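Eine Probe mit freier Improvisation zu Hause aufnehmen

Von Melahat Coşkun, 2020-12-04

Wer im Duo oder Trio frei improvisiert, sollte regelmäßig mitschneiden. Beim Spielen hört man vor allem sich selbst, und was zwischen den Stimmen passiert, merkt man oft erst am nächsten Tag. Diese Anleitung geht von einem normalen Zimmer aus, von zwei Kleinmembranmikrofonen und einem Audiointerface mit zwei Eingängen. Ich nehme damit seit Juni mein Duo Wunska auf, Altsaxophon und Posaune.

Raum vorbereiten

Fenster schließen, Heizung abdrehen, Kühlschrank in der Nebenküche notfalls kurz ausschalten. Ein Teppich zwischen den Spielern hilft gegen Reflexionen vom Boden. Harte Wände direkt hinter dem Schalltrichter sind ungünstig, ein Bücherregal ist besser. Einmal in die Hände klatschen: Wenn es flattert, noch eine Decke aufhängen.

Mikrofone aufstellen

Beide Mikrofone kommen auf eine gemeinsame Stereoschiene in ORTF-Anordnung, also 17 cm Abstand und 110 Grad Öffnungswinkel. Das Stativ steht so, dass beide Spieler gleich weit entfernt sind. Zwei Meter sind ein guter Anfang. Die Posaune darf nicht direkt in die Kapsel blasen, sonst klingt sie im Verhältnis zum Saxophon viel zu nah. Lieber den Spieler ein Stück drehen als am Regler ausgleichen.

Ist der Hochpassfilter am Mikrofon schaltbar, stelle ich ihn auf 80 Hz. Trittschall und Straßenlärm werden dadurch leiser, und beide Instrumente verlieren kaum etwas.
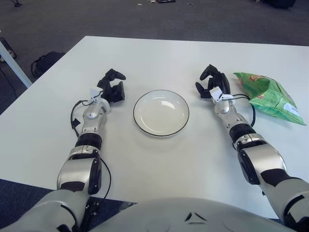

Wie laut soll man einpegeln?
So, dass die lauteste Stelle der Probe bei -12 dBFS liegt. Dazu spielen beide gleichzeitig eine halbe Minute lang so laut, wie es im Stück vorkommen kann. Danach bleibt der Regler unberührt, auch wenn leise Passagen auf der Anzeige kaum zu sehen sind. Bei 24 Bit reicht die Auflösung dafür aus.

Aufnehmen

Ich benutze Plidora als Aufnahmeprogramm, jedes andere geht auch. Eine Stereospur, 48 kHz, 24 Bit. Die Aufnahme läuft durch, auch in den Pausen und beim Reden. Unsere beste Fassung von »Cevano« fing an, als wir eigentlich noch beim Stimmen waren – ohne durchlaufende Spur wäre sie weg gewesen.

Eine Uhr im Blickfeld ist nützlich. Wir spielen meist 3 Durchgänge ohne Absprache und danach einen mit Vorgabe, zum Beispiel nur Luftgeräusche oder nur lange Töne.

Abhören und schneiden

Am selben Abend nicht mehr anhören. Am nächsten Tag die ganze Datei ohne Unterbrechung abspielen und nur Marken setzen, noch nichts schneiden. Unsere letzte Sitzung dauerte 54 Minuten, davon sind zwei Ausschnitte übrig geblieben.

Beim Schneiden die Stille vor dem ersten Ton stehen lassen, mindestens zwei Sekunden. Ein- und Ausblenden kurz halten. Kompression lasse ich bei dieser Musik ganz weg – die großen Unterschiede zwischen laut und leise gehören dazu.

Zum Schluss die ungeschnittene Datei mit Datum und Besetzung im Namen auf eine zweite Festplatte kopieren.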